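Two arms, one table: a day at the Grutton robotics open day
March 27, 2025

I'd been meaning to get over to Grutton ever since they moved into the old dye works, and when the open day came up on the Codlow library noticeboard I put my name down before I'd even checked the trains. (I should have checked the trains. It's 5 stops from Codlow, and the little one that goes there runs when it feels like it.)

For anyone who hasn't come across them, Grutton is a small outfit that teaches robot arms to do fiddly jobs with their hands. None of your car plant stuff, no cages and sparks. They let in 200 visitors over the day in little groups, and ours was the one straight after lunch, so everybody was full of sausage roll and in a very good mood.

Getting in

You sign in, you get a sticker, and you're asked to keep your bag off the floor. Then it's down a long corridor with a squeaky bit in the middle and into the demonstration room, which I'd pictured as something like a hospital and which is much more like a school science block. White walls, chairs, a big white table that's obviously had a lot of use. I liked it straight away!

We were given five minutes of introduction and then they simply got on with it, which suited me fine. I've sat through enough slides in my life.

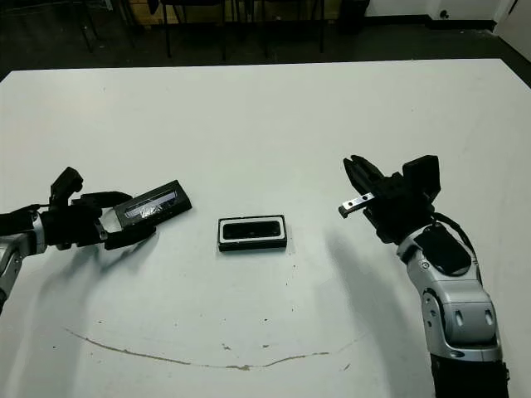 The handling demo

What struck me first was how different the two arms looked when they were up to something. The left one had hold of a flat black thing with a shiny window in it, and the right one had its fingers wide open over the other side of the table, and I found myself looking from one to the other like somebody at the tennis. They're handsome machines, all silvery white with black joints, and they throw lovely soft shadows.

Our guide told us the point of this sort of work is two hands. One hand picking up a block is old hat, apparently. Two hands that have to agree about where a small flat object is, and which of them is in charge of it, is where all the hours go. The team had logged 1432 practice runs by the morning of our visit, and they keep the bad ones as well as the good ones, as the bad ones are useful too. I found that very cheering.

Somebody in our group asked if the arms ever drop things. Yes, all the time! That's why the things they practise with are things they can replace.

What the arms see

The bit I'd have paid money for was the screen with the camera views. Each arm has a small camera close to its gripper, so you get the room from the gripper's point of view, and it is a very odd way to look at a room. You've got this great dark lump of gripper in front of you the whole time, like driving a car with an enormous bonnet, and everything else goes whizzing by behind it. 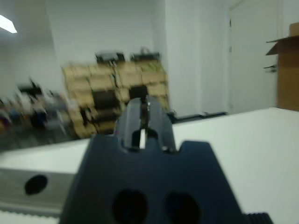
A wrist camera's view past the gripper, with the shelves and the door behind.

I asked how on earth anyone can learn anything from a picture that smeary, and was told the software is a good deal more patient than I am. It gets the head camera and the wrist cameras together and has to make sense of the lot. When the hand is up close to the job, the head camera often can't see past the arm, and that's when the wrist view earns its keep.

We then had a go at guessing, from the wrist view only, what the gripper was holding. I was hopeless at it. A lady from the Florkari walking group was very good indeed and I suspect she has had practice with grandchildren and video calls.
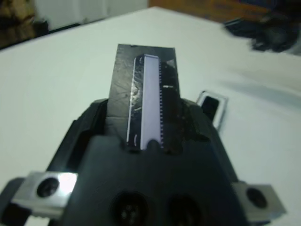
After the guessing game there was a proper question session, and it went on a good while, because people had saved things up. How strong is the grip? (Set low for small things, and they turn it up in careful steps.) Do the arms get tired? (No, but the cables do, and the cables are what they spend their weekends on.) Could it do my ironing? Somebody always asks that, and this time it was me.

I also had a nice chat in the queue for tea with a man who'd come over from Dimitriou, the packaging people on the ring road, to see whether any of this might suit their returns bench. He thought not yet, but he'd written a great deal down. The tea was 200 steps from the demonstration room according to my watch, and the flapjack was worth every one of them.

We were allowed back in for a second look before home time, and I got a spot with a good view of both arms over the table. There was a little gadget lying there with its screen lit, and the left gripper had come right down to it with one flat black pad. You could have heard a pin drop. I do love a room full of adults holding their breath over something that small.

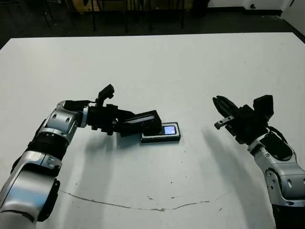
Words and wanderings: the Codlow Daytripper

If you fancy going, the next open day is in June and you'll need to book. It's free, there's step-free access round the side, and they're happy to have children as long as somebody is holding on to them. Wear flat shoes, as there's more standing than you'd think. I'd go for an after-lunch slot again, and I'd eat less beforehand and leave room for a second flapjack.

The last train back to Codlow was late, so I had a wander along the canal, and there's a very decent bench by the lock.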